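The White Table, Two Winters On

When the furniture maker Trimero moved its finishing room into the old Huleo warehouse, it replaced a row of dark benches with white ones. The change cost $1,720 a table, edge strip included, and it started an argument that is still going on.

The case for white is simple. Small dark parts show up against it, and so does dust. A dropped screw can be found in seconds. The shop put in its order in December and had the old benches out before the month ended.

The case against is the cleaning. A matte white top with a slight texture holds on to whatever is dragged across it. Smudges go gray, then brown. Scuffs come up with a damp cloth and mild soap, but scratches stay, and scouring powder dulls the surface around them.

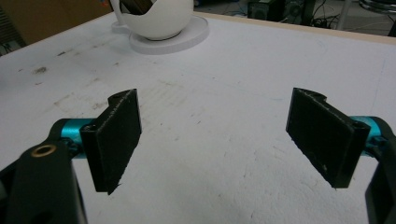
A smudge never slowed down a job, Tomaszewski told us, and a top that looks new after a year belongs to someone who isn't using it. The only marks worth chasing, in that view, are the sticky ones.

The shop now wipes down at the end of each shift and does a full wash every 27 days. Sternov, which supplies the tops, sells a refinishing kit, but most of its customers wait and replace the whole surface. Trimero has set aside some $3,000 for that and hasn't picked a date. The wood edging will be kept and sanded.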